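Progress report to the Pluvum fund: Gelitz shared kitchen
November | By the kitchen coordinator, Trustitz
2 comments | 12 shares

We're so pleased with how the small things are going! The first part of the grant, 3,000 in all, went on storage and table basics, and the utensil holder on the dining table is already our favourite bit of the room (it has drainage holes, so chopsticks can go in straight after rinsing).
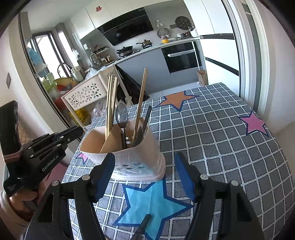 The holder on the star tablecloth, with the stove and oven behind.

Chopsticks and spoons now share one pot on the table. Cooks coming through from the stove know where to reach, and laying up before supper is a good deal calmer. 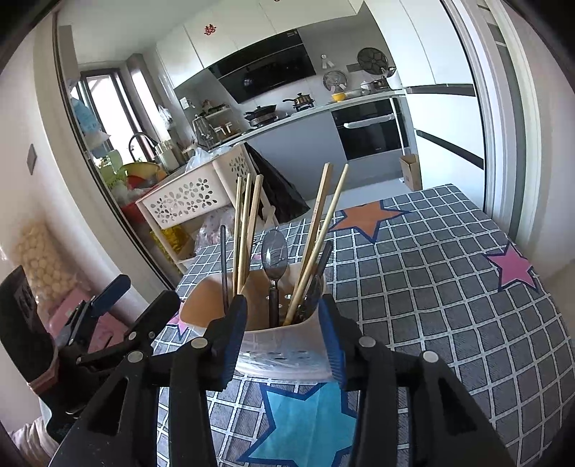
Cutlery and serving

Michalík supplied the extra spoons at a fair price. We asked for long handles, and they've been a real hit with people serving from deep pots.

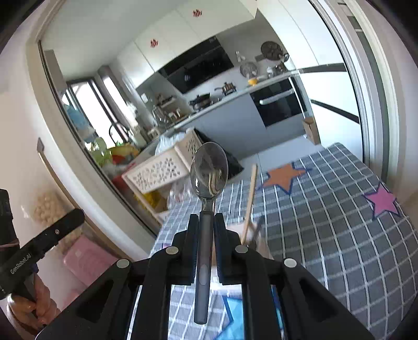

A steel spoon with a long dark handle.

Next on our list is the cooking side, and we can't wait to start.

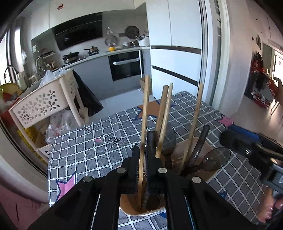
Storage is where the second part of the grant will go. We'd like 2 more shelving carts for dry goods, with the same flower cutouts as the cream one by the table, and a proper rail for the pan lid now propped against the kitchen wall. Quotes are due before the next report.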